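## 3. Collecting the Nanari demonstrations

The policy described in Section 4 learns only from people. We did no scripted motion and no teleoperation for Nanari. Everything it knows about tabletop objects came from a person standing at a table with a gripper in each hand, and we are still surprised by how much can be learned that way! This section covers the capture setup, the objects, the instructions given to demonstrators, and the filtering that produced the final training set.

### 3.1 Table and hand-held grippers

All demonstrations were recorded in the Gomside lab at a single wooden table. Earlier pilot work in February used several tables in different rooms, which gave more visual variety but made it very hard to tell whether a bad trajectory came from the demonstrator or from the tracking. For this paper we traded the variety away. Section 6.2 returns to that choice.

The grippers are our second build of the Ghauri design. Each is held in the fist and has two flat-padded fingers, with a camera looking out past the fingertips. Power and data run over cable. We would have loved to go wireless, and a battery version is on the bench now, but the cabled build never dropped its connection in the middle of an episode and that settled the matter. An overview camera near the demonstrator's eye line supplies a third stream. Finger poses are recovered from fiducial markers, and finger opening is read from the wrist view.

Demonstrators work with both hands. We did not require that both hands take part in every episode, and in practice one hand often waits while the other moves. We kept those waiting periods in the data. A two-armed policy has to know how to leave an arm alone, and our first attempt, trained on clips trimmed to the moving hand only, twitched the idle arm all the time. 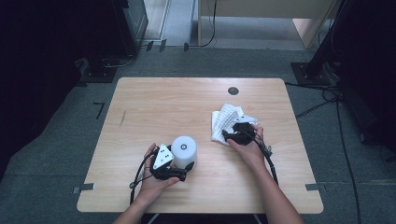 *Figure 3. Bimanual demonstration seen from the overview camera. The left gripper, with its fiducial plate, is closed around a white cylindrical object while the jaws of the right gripper press onto a crumpled sheet of printed paper.*

### 3.2 Objects

The object pool mixes rigid things with things that change shape. We think this mix is the most interesting part of the dataset. A hard cylinder has a small set of sensible grasps, and demonstrators converge on them within a few tries. Paper and cloth are another story. A sheet of paper that has been handled once never goes back to the same shape, so every episode starts from a configuration the policy has not met before, and we get that diversity for free simply by letting people work.

Cloth was added at the suggestion of Beatrice Nyaga, who had been trying to get an earlier model to pick up fabric by its edge and had run out of patience with simulated folds. Simulated cloth in her experiments tended to lie flat or bunch up in the same few ways. Cloth on a real table has hems that curl, loops that stick out, and double layers that look like single ones from above. For a policy that must decide where to close its fingers, these small details matter a great deal, and the wrist camera is where they show up best.

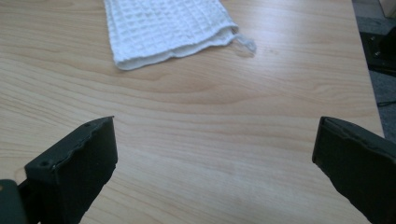

The approach phase deserves more attention than it usually gets. Many datasets of this kind begin shortly before contact, and the model then sees very little of the travel toward the object. We asked demonstrators to start with the fingers open and well clear of the target, and to bring them in at whatever speed felt natural. Some went straight in. Others swung wide to line up with an edge first. Both styles are in the training set, and the learned policy picks between them in ways that we found delightful to watch (see the rollouts in Section 5.3).

Table texture also plays a part here. Wood grain gives the visual odometry plenty to hold on to when the object is at the border of the view, and the wrist trajectories we recovered over bare wood were smoother than those from our pilot on a plain white surface. Anyone planning a similar collection on a uniform tabletop may want to lay down something with a pattern.

### 3.3 Instructions to demonstrators

Nine people recorded episodes. Before the first recording each of them spent a short practice period with the grippers, with no cameras running, until they said they were comfortable. The written instructions fit on half a page:

- Start with both grippers open and off the object.
- Move at your own pace and pause whenever you like.
- If a grasp slips, keep going and try again.
- Do not touch the object with bare fingers once the episode has started, unless the task card calls for a handover or for steadying by hand.
- End with both grippers open.

The third item is worth a comment. We had first told people to stop and restart after a slip, and the resulting policy had no idea what to do when its own grasps failed. Under the revised wording, slips and recoveries became part of the data. Peninah Ogola went back through the recovery segments and tagged them by hand, and her tags turned into the auxiliary label used in Section 4.2.

The task cards that allow a free hand were added late in the collection. They cover situations in which a person holds or steadies something while a gripper takes hold of it. We kept them in a separate split so that readers can train with or without them.

### 3.4 Grasp quality and filtering

An episode was rejected if marker tracking was lost for long stretches, if any of the camera streams had gaps, or if the fingers were never visible against the object during contact. This last test is simple and does a lot of work. When both pads can be seen on either side of an object, finger opening can be checked directly against the tracked value, which gives a second measurement at no cost.

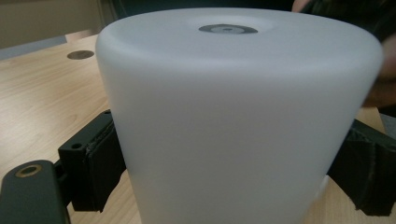

*Figure 4. Wrist view of a grasp, with the two gripper pads on opposite sides of an upright white cylinder.*

Filtering removed 195 episodes. Most of the losses came from tracking, usually when one forearm crossed over the marker plate of the other hand. The remaining 2181 episodes make up the released dataset, and 436 of them were set aside for evaluation before any model was trained. The split was drawn by recording block, so neighboring episodes with nearly identical starting layouts never end up on both sides.

We ran the same filter with a stricter tracking threshold and retrained Jusine, our baseline model, on the smaller set. Rigid grasps were unchanged. Grasps on cloth and paper got worse, and a look through the extra rejections explained it: the stricter filter had thrown out many of the long, fiddly episodes where a demonstrator was working a soft object loose from the table. All results in Section 5 therefore use the looser threshold, and the per-episode tracking scores are included with the release so that others can choose their own.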